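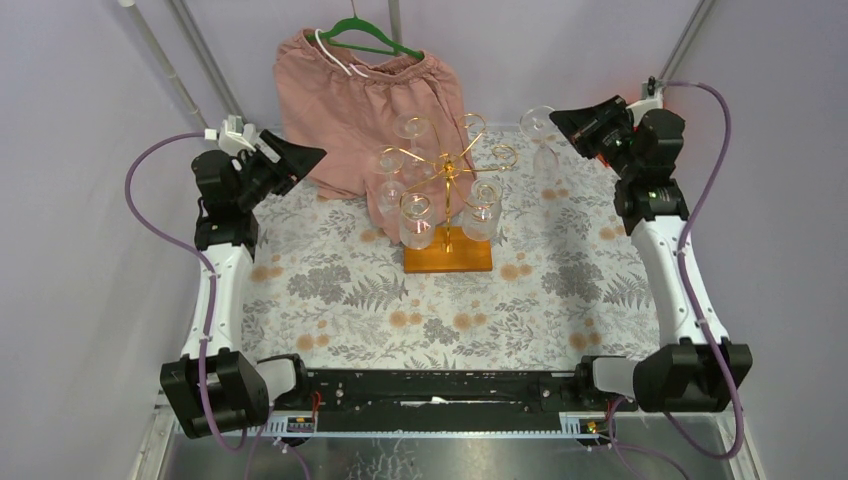
Koen Wouters read our first draft and wrote back that a kit review is no use to him unless it says how long until the arms do something, and what breaks first. Fair. So this version starts there.

Time to first motion: one afternoon, two people. What broke first: our patience with the cable clips.

Sendlow two-arm kit, project report
Ximena Insaurralde, Leandro Toledo
14/05/2023

What we were asked to do
Try the Sendlow kit as a possible buy for the second year lab. Build it, run it by hand, record runs, say yes or no. The other kit on the list was the Skallton. We only had that one on loan for 5 days so the comparison is thin. Sorry.

Setup
Two arms, one at each end of a black rail, grippers facing in. Rail has plenty of holes and slots, so moving a base over is easy enough. Manual skips the adapters between the rail and the arm bases completly. We guessed, got the left one backwards, took it off again. Modupe Afolabi found the right drawing on the seller's support page, under a different part name.

Power and control went fine after that. Left arm needed its zero set twice. No idea why.

The task
Stemmed glasses and a spiral rack. Pick up a glass, turn it, get the stem into the holder, let go. We picked it becuase it's mean: clear glass, thin stems, curly metal in the way. Also tried hanging clothes for a softer job but only got a few runs of that, not enough to report.

Patterned tablecloth stayed on for all the glass runs. You can see the print right through a clear bowl — hard on the camera, and we wanted it hard.

Results
179 runs recorded, all hand guided, two operators. 30 thrown out for bad sync between the arms. Most of those were in the first session, before the firmware update. After it, almost none.

Front holders okay. Back ones bad, the wrist has to come in over glasses already hung and there isn't much room. Leandro is better at it than Ximena. She disagrees.

Gripper fingers are wedge shaped and do well on a stem. On the bowl they slip unless you close very slowly. We would want softer pads. The seller lists them as an extra, 8 dollars a pair, not tested.

Support
Wrote to Sendlow twice. First reply next morning, good one. Second question (spare motor lead time) still open.

Compared to Skallton
Skallton was quicker to build and the manual is way better. Its software would not log both arms in one file though, and for us that's the whole point.

Verdict
Yes for the lab, with the pads, and with our own page of notes on the adapters. Arlo Fitzsimmons has asked for the build notes by June — Ximena is writing them up.

Still to do: back row runs with new pads, cloth runs, chase the motor question.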